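Mudberg Community Seed Library
Progress report to the Tekleab Fund, second half of the grant

Prepared by Bethel Tefera, project lead

Where we are

The seed library is open, it is busy, and we are having a very good year! When we last wrote to you in March the cabinets had only just gone into the back room of the Mudberg branch library and we were still arguing about whether to file beans by color or by name. (By name. Bezawit Ayele won that one, and she was right.) We have now lent out 1,684 packets of seed, well past what we put in the original plan, and people keep coming back for fall greens.

Borrowing

Tomatoes were the runaway favorite, as everyone expected. The surprise was collards. Several families from the Wasalton side of town asked for the tall kind their grandparents grew, which we did not stock, and then one of them came in with a jar of saved seed and asked if we wanted it. We did! It has gone out under the name Wasalton Tall and there is already a waiting list for next spring.

Membership stands at around 200 households. Sign-up is still a paper card at the front desk. We had planned to move to an online form by June, but the desk staff like the card and so do the members, so we have left it alone and moved that part of the budget to envelopes and printing. Lemlem Tsegaye cleared this change with your office by phone.

Seed saving classes

We promised six classes and have held all of them. Hòa Lại taught four and Natnael Abdella taught the two on squash and melons, including the hand-pollination morning, which started at 7 a.m. so that people could catch the flowers open. The tomato class was the fullest. We covered scooping, fermenting, rinsing and drying, and everyone went home with a handout and a strainer. Hòa has rewritten the handout twice since then and the new version is much clearer on how long to leave the pulp before rinsing (two to four days, depending on how warm the kitchen is).

The class on dry seed was quieter but maybe the most useful. Lettuce, dill and marigold are easy to collect and hard to clean, and people really do want to be shown how to winnow. Any wide, smooth bowl will do for a small batch, and a cloth underneath saves a lot of sweeping. 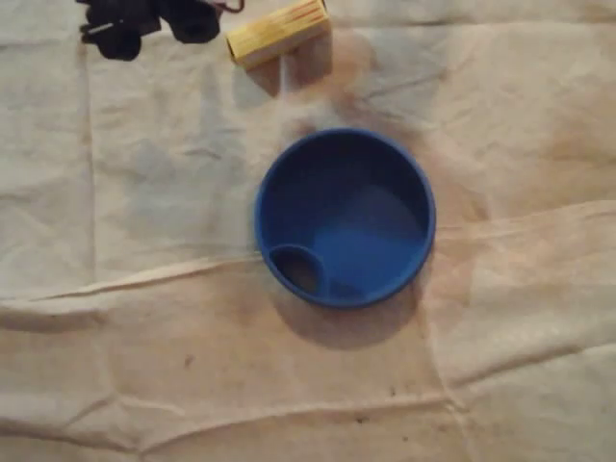

Blue bowl with a small side well, on a canvas cloth.

Germination testing

We test every lot of donated seed before it goes in the cabinet: ten seeds on a damp paper towel, in a labeled bag, on top of the refrigerator. Most lots came up at 90 percent or better. The onions did badly. Onion seed does not keep well, and most of what we were given was old, so from now on we will only accept onion seed saved in the past year.

What went less well

The printed catalog is late. Skultusach, our printer, needed the files in a format we did not have, and sorting that out took most of July. It is at the proof stage now. We also lost a drawer of peas to weevils in August -- our own fault, they should have gone through the freezer first. Bezawit has put a freezing step on the intake sheet.

Spending

We are within the budget on every line except envelopes, where we are slightly over for the happy reason given above. The moisture-proof jars cost less than quoted, and we would like your permission to spend the difference on a second set of cleaning screens.

Next steps

Between now and the close of the grant we will finish intake of fall donations, send out the catalog, and hold the seed swap in the library meeting room. Natnael is also talking with the middle school garden about growing out the Wasalton Tall for seed. Collards take two seasons, so this will run past the end of your funding, and the school has offered to cover the beds and water itself.

Copies of the class handouts and the intake sheet are attached.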